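Fludlow cold store to shut two chambers for refrigerant change

16/08/2018

The growers' cold store at Fludlow will take two of its storage chambers out of service next week to replace the refrigerant circuit, reducing capacity at the site until the work is signed off. The remaining chambers will stay in use and will receive early fruit as normal.

The circuit being removed dates from the original construction of the building. It runs on a refrigerant that has become expensive to top up, and the operator, Pledby, said leak repairs over the past two seasons had cost more than the annual service contract. The replacement is an ammonia plant with a secondary glycol loop, so that ammonia is confined to the machine room and does not pass through the chambers.

Shu-fen Siu, site engineer at Pledby, said the glycol loop would be slower to pull fruit down to temperature than the present direct system but would hold a steadier set point once there. "We lose a few hours at the front end," she said. "Over a long storage period the swing in air temperature matters more to us than the first night."

The work covers 18 evaporator units, which will be unbolted from the ceilings and replaced with wider coils running at lower fan speed. Lower air speed reduces moisture loss from the fruit. The door seals on both chambers will be renewed at the same time, and each chamber will be pressure tested before it is returned to controlled atmosphere use.

Growers with bookings in the affected chambers have been moved to others on the site or offered space at Kazemi, where the charge per bin is the same but haulage is extra. Pledby will pay the haulage for bookings confirmed before the end of March. Later bookings will be charged at the standard rate.

Debashish Khan, who grows 78 acres of dessert and processing apples north of the town, said the arrangement was workable for early varieties, which are mostly sold within weeks of picking. He was less certain about late fruit. "If the chambers are back by the time the late crop comes in, there is no issue," he said. "If they are not, I have to decide which blocks go to juice, and I would want to know that before I hire pickers."

Pledby has not published a completion date. Siu said the contractor, Jimov, had allowed for a delay in the delivery of the compressor package, and that the schedule would be posted at the weighbridge office once the shipping papers were received.

Intake rules are unchanged. Fruit must arrive in clean bins, labeled by orchard block and picking date, and samples are drawn from each load for firmness, soluble solids and starch. Loads for long storage that fail on starch are diverted to short-term chambers or returned at the grower's expense.

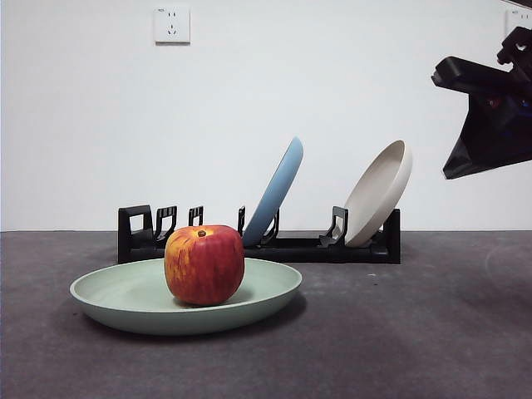
The starch test has been a point of friction in previous seasons. Several growers have asked for samples to be drawn with the driver present, and Pledby has agreed to this for loads delivered during office hours. Loads left overnight will be sampled the next morning — the results will be sent by text message with the bin numbers attached.

The machine room will also be fitted with fixed ammonia detectors and a separate exhaust fan. The access road behind it will be closed to trucks while the compressor package is lifted in, and drivers should use the north gate. Alžběta Kadlec in the weighbridge office is handling revised bookings.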